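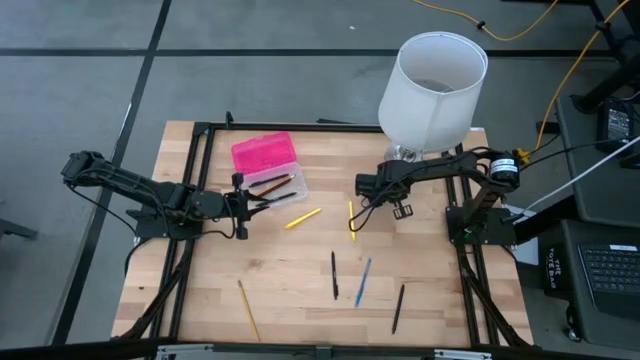 A clear plastic pencil case with a bright pink lid, and a yellow pencil, on a wooden tabletop.

The Drenusus is a hotel in the coastal town of Dorthorpe. It stands on Nicholas Street, at the upper end of the old harbour quarter, and has 65 bedrooms across two connected buildings. It is the larger of the town's 2 full-service hotels, the other being the Hamow Arms near the railway station.

History

The older of the two buildings was put up as a boarding house for travellers using the coastal packet service. It was built in local grey stone, with a slate roof and a narrow front to the street, and originally offered 19 rooms on three floors. Meals were taken at a single long table on the ground floor, in what is now the reading room.

After the railway reached Dorthorpe the packet service declined, and the house was let for several seasons as a private school. It returned to hotel use when the neighbouring plot came up for sale. The new owners built the east wing on this land and joined it to the older house by a glazed passage, which survives with most of its original ironwork. The present name dates from this period. It was taken from a merchant vessel that had used the harbour, although the ship's bell shown in the entrance hall came from a different boat.

The hotel was requisitioned in wartime and used as a convalescent home. Some of the wall panelling was lost in those years, and the panelling now in the dining room is a later replacement made to the earlier pattern. The building passed through several owners before it was bought by the Hamow Hotel Company, which also runs the Hamow Arms.

A programme of repairs to the roof and the seaward windows was completed in March 2021. The work included the rebuilding of two chimney stacks and the removal of a flat-roofed kitchen extension, on the site of which there is now a small courtyard.

Buildings

The street front is plain, with a shallow porch and sash windows. The garden front is more elaborate: each of the main bedrooms on the first floor has an iron balcony facing the bay. The east wing follows the slope of the ground, so that its lowest floor is level with the garden and its second floor meets the first floor of the older house. Visitors have long found the arrangement confusing, and room numbers were reissued to run in one sequence through both buildings.

The main staircase is of oak and rises around an open well. A passenger lift was fitted in the east wing — the older building has none — and step-free access to the public rooms is by way of the garden entrance.

Facilities

The dining room seats 123 and is open to non-residents for lunch and dinner. Breakfast is served there in summer and in the reading room during the quieter months. The hotel also has a bar, a drying room for walkers, and a function room licensed for weddings. The former stables serve as a covered car park.

Dogs are admitted to the ground-floor rooms of the east wing. The hotel closes for part of the winter, and the bar keeps separate hours during that time.

Location

Nicholas Street runs between the harbour and the parish church. The coast path passes below the hotel garden and can be reached by a flight of stone steps, which is closed in rough weather. The beach lies to the west of the harbour wall. Buses to the railway station stop at the foot of the street.

The Dorthorpe regatta is held each September, and the hotel garden is opened to the public for the final races.

See also

Dorthorpe
Hamow Arms
Dorthorpe Harbour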